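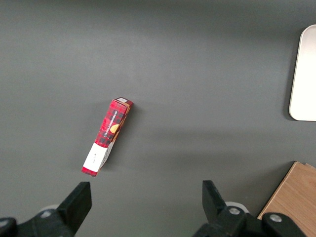 Wrist cam, plaid box of vanilla shortbread, jaws open.

balaskas_fan
Perception question. My pose estimator gets the box position fine, but the yaw flips between two answers 180 degrees apart. The planner takes both seriously and replans at 8 Hz, so the wrist dithers like me at a buffet. Template matcher, 600 keypoints max. Ideas?

odell403
Plaid. You picked tartan. Every corner of that pattern looks like every other corner, so your matcher is agreeing with itself.

balaskas_fan
It was on sale.

Oliwia Chmielewska
Mask the tartan and match on what only occurs once: the white panel at the lower end, the lettering, the cookie. I'd take 108 good keypoints over 600 plaid ones.

odell403
Or skip features. Segment the box, fit a rectangle, grasp across the short side. Parallel jaws don't care which end is up.

Oliwia Chmielewska
They don't, but the place step might. Does it?

balaskas_fan
It does. Text has to face the same way every time.

odell403
Fine, withdrawn. I still say rectangle for the grasp and let the place step worry about reading.

grilell
Whichever you choose, lock the yaw once the approach starts. A planner that accepts a new goal mid-descent will find one.

balaskas_fan
Masking tonight. The yaw lock is going in first.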